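Setting up a side-by-side hand trial at a sorting conveyor

Posted 11 Mar 2025 by Chang-ho Jang
Filed under: Grippers and end effectors / Bench methods

These notes cover the procedure we use to compare dexterous hands on a two-armed robot at a belt conveyor. The same procedure served for the Gorel hand and the Bruron hand, and it should carry over to any multi-fingered hand that bolts to a round wrist flange. It assumes that the arms are already calibrated and that you can command each finger joint separately.

1. Fix the station before the hands

Bolt the conveyor down and do not move it again until both hands have been tested. Our first comparison, in October, had to be thrown away after the conveyor feet were adjusted between the two sets of runs. The difference in rail height was 2 mm, which was enough to change how the fingertips met the edge of the belt.

Place the bins under the near rail and mark their corners on the floor with tape. Flat parts go in the left-hand bin and dark parts in the middle one. Keep this order for every run. Dark parts in a shaded bin are the harder case for the head camera, and you want that difficulty to be the same for both makes of hand.

2. Mount the hands and route the cables

Fit a matched pair. Mixing makes left and right saves a changeover but confuses the results, as the two arms never have quite the same reach to the bins.

Leave a service loop in the cable at each wrist. Rotate the wrist through its full range by hand, power off, and watch the connector. If the cable pulls straight at any point, the loop is too short. If it can reach the rail, the loop is too long.

3. Set the reference pose

All runs start from one pose: both hands at the near rail, fingers curled forward towards the belt, thumbs lower than the fingers. With the belt stopped and empty, bring the hands in at low speed and stop when the motor current on any finger begins to climb. Store the joint values, back off, and repeat 20 times. The spread of the stored values is your first useful figure, and it costs nothing in parts.
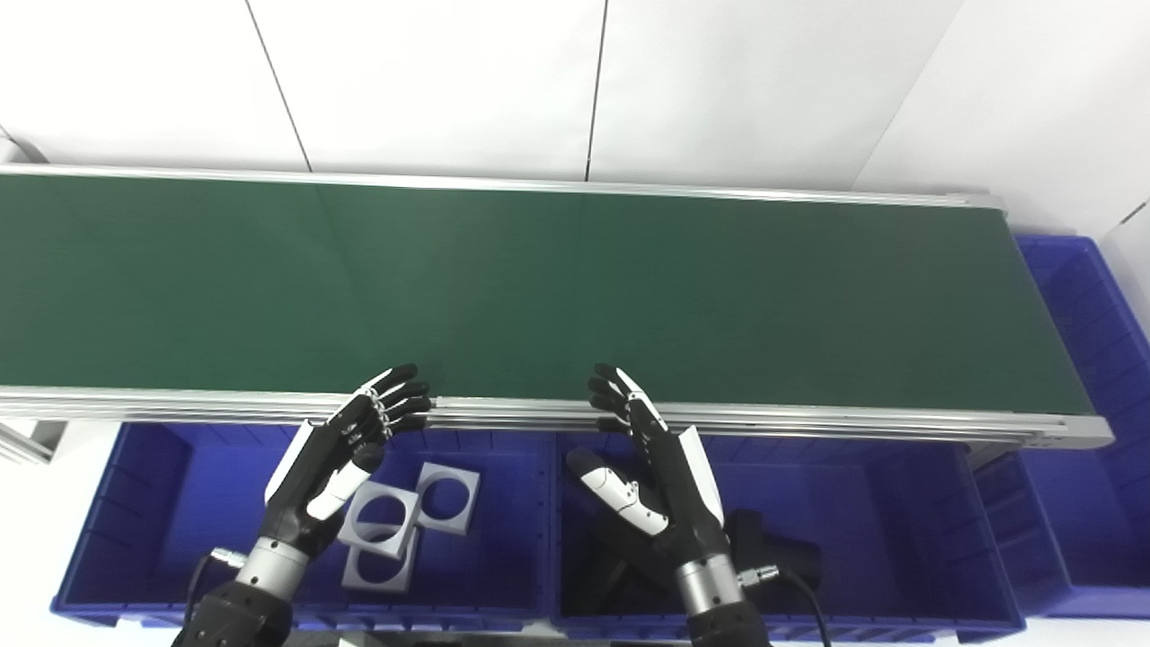
Romow wrote in to say that a reference pose against the rail flatters hands with stiff fingers, and that compliant ones should be homed in free air and only then brought to the belt.

I accept part of this. A compliant finger will settle differently on each approach, so the spread from step 3 comes out larger. But the job requires the hand to work next to a metal rail, and a hand that cannot find the rail twice in the same place will have trouble there in use. Record both figures if you have time - the free-air one and the rail one - and report them separately.

4. Check the camera view

Move through the reference pose again and look at the head camera feed. Three things need checking:

- The fingertips must be visible at the rail.
- The forearm must not hide the whole of the bin it is about to reach into.
- Reflections from the aluminium rail must not saturate the area around the fingertips.

The last is the usual fault. Lower the exposure before you start moving lamps. A pale wall behind the belt can go almost white and still do no harm, provided the detector is not asked to find anything there.

Tilt the head to the steepest angle you intend to use and repeat the check. An elbow position that is clear from one angle may block a bin from another.

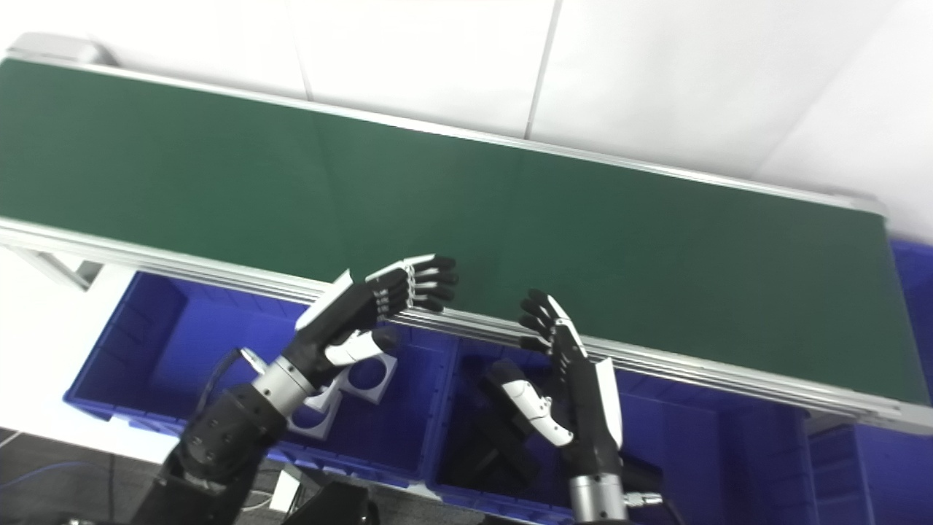
Once the view is settled, lock the exposure, gain and white balance. Automatic settings will drift as the black fingers fill more or less of the picture, and the detector scores will drift with them.

5. Run the trial

Use the same part list and the same random seed for each make. Our list has 169 picks. For each one, log the hand used, the bin, the number of attempts, the peak finger current and the final state. We allow two attempts and then mark the pick as failed. The controller time limit is 2000 ms for closing the fingers; anything slower is logged as a fault and kept apart from the failed picks.

Do not retune the grasp between bins. If a flat plate with a central hole needs a different finger closure from a boxy part, that closure belongs in the part list and is fixed before the first run.

6. Change over

Power down, swap both hands, and repeat from step 2. Do not reuse the stored joint values. Finger lengths differ between makes, and an old reference pose can drive a fingertip into the rail.

Questions and corrections: use the contact form | © 2025 Chang-ho Jang | Back to top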